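Mar 7, 2022

Film room notebook, Lurnness football analysis bench

Finally got through the coaching change backlog and I'm really pleased with where it landed. The question, for anyone opening this cold: when a new head coach comes in, how long before the play calling looks like his and stops looking like the last guy's? Everyone on the bench has a hunch. Now we have charted plays to argue with, which is much more fun.

Charting

443 offensive snaps from Flovik's first season under the new staff are in the sheet, all of them with down, distance, hash, personnel and motion. I did the last batch this morning with the sound off and it went so much faster. Motion tags are still the weak spot. If a receiver resets his split before the snap, half of us call it motion and half of us don't. I'm calling it a shift unless he's moving when the ball comes out. Please copy that rule into the header row before you touch the Ntuli games.

First look

Wow, the early games are basically the old offense! Same two-back sets on short yardage, same boot off the outside zone, same stubborn punt from just past midfield. The coach talked all summer about tempo and then huddled for most of September. Then there's the bye week, and after it the thing opens up. They go no-huddle after first downs, the slot starts coming across the formation, and the tight end is suddenly a receiver. I had to go back and check I was watching the same team.

My guess is that the roster held him back more than the playbook did. He inherited linemen built for a power run game, and you can't ask them to sprint to the ball all afternoon until they're in shape for it. That would also explain why the defense changed right away (it rotates more bodies). I'd love to test this on Paviritz, where the coach brought a quarterback along with him.

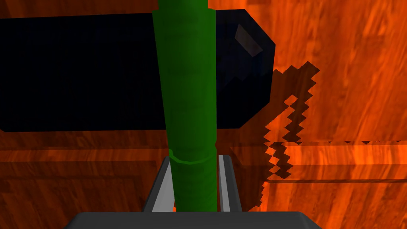 Fourth downs

This is the part I keep grinning about. Flovik had 37 fourth downs that we'd class as real choices, meaning we left out the end-of-half heaves and anything in garbage time. Before the bye they went for it 3 times. After the bye they were a different program, and the best one is in the November rivalry game, fourth and 4 from their own side of the field, quick out to the boundary, first down with a yard to spare. The bench behind him goes crazy on the broadcast angle. I've flagged the clip.

Careful though. They were also losing more in the second half of the season, and teams that are behind go for it. I need to split these by score before I say anything out loud about courage.

Problems

The clock column broke again when I pasted in the overtime snaps. Fixed by hand, but the formula needs looking at.

Two games only have the broadcast feed, so safeties are out of view on a lot of passing downs. Left coverage blank on those. Please don't fill it in from the replay!

Next

Split fourth downs by score and quarter.
Start Ntuli, same tags, new shift rule.
Find all-22 for the two broadcast games, or drop the coverage question for them.
Rewatch the first game after the bye with the run fits in mind. I think the left guard was pulling a lot more than I charted.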